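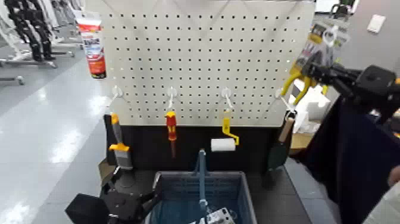
Itico open day – walk-round checklist, tool display station
Filled in by me, Ans Michiels, on March 16, 2025, before the doors opened. I did this round with a coffee in one hand, so forgive the handwriting if you ever see the paper version! I started with the tool display, as it's the station the school groups head for first and the one that gave us all the grief in November. The robot does its picking from a pegboard on a stand, and I like how the tools are spread out this time, one to a hook: scraper, screwdriver, little paint roller, trowel. The trowel has a pointed blade and the scraper has a flat one, so both go on my "look but don't touch" list for visitors under 12.

1. Stand steady on the floor
OK. I leaned on it, pushed it, gave it a bit of hip. It stayed put.

2. Hooks tight in the board
OK, with a comment. I wiggled every one and the trowel's hook has a little play in it. Fine for today, but can someone from Rulska bring a spare on the next visit?

3. Emergency stop reachable by the presenter
OK. Tested twice, arms stopped both times. Please keep it on the presenter's side of the table and not behind the brochures (you know who you are).

4. Second emergency stop, audience side
OK. Tested once. The cover is stiff and I had to use my thumb and say a word.

5. Arm speed set to demo mode
OK. The screen said demo and I watched one full reach to be sure. If you restart the controller over lunch, check this again – it does not remember.

6. Visitor line taped on the floor
NOT OK at first, OK now. The old tape had curled up at one corner and I caught my shoe on it. Van den Broek had a fresh roll in the van, so I redid the whole line. Also, that floor is shiny and I'd like a mat by the door if it rains.

7. Packaged items
OK. The pliers stay sealed in their blister pack for the whole day. Last time a nice gentleman opened a pack to "help the robot out" and we spent ages looking for the bits. Same goes for the sealant, cap on at all times please.

8. Basket
Comment only. There's a metal piece lying in it that isn't on my list. If it's part of the demo, write it on the sheet. If it isn't, take it out before the first group.

9. Cables
OK. All behind the stand or under covers. I would still like a longer cover for the run to the wall, we've been asking Ivenov for one and I'll ask again.

10. Group size
Max 19 per group, presenter included. I know the sign-up sheet says 20. Please go with mine.

11. Fire exit and extinguisher
OK. Exit clear, extinguisher tag in date. Coat rack moved over by the restrooms, where it should have been all along.

12. Presenter briefed
OK. We went through the stop procedure out loud and had a practice run with me playing the pushy visitor, which I enjoyed a bit too much.

Result: station may open.
Still to do: hook (Rulska), cable cover (Ivenov), door mat (me, if I can find it).
Next check: over lunch, items 3 to 6 again.
Signed: Ans Michiels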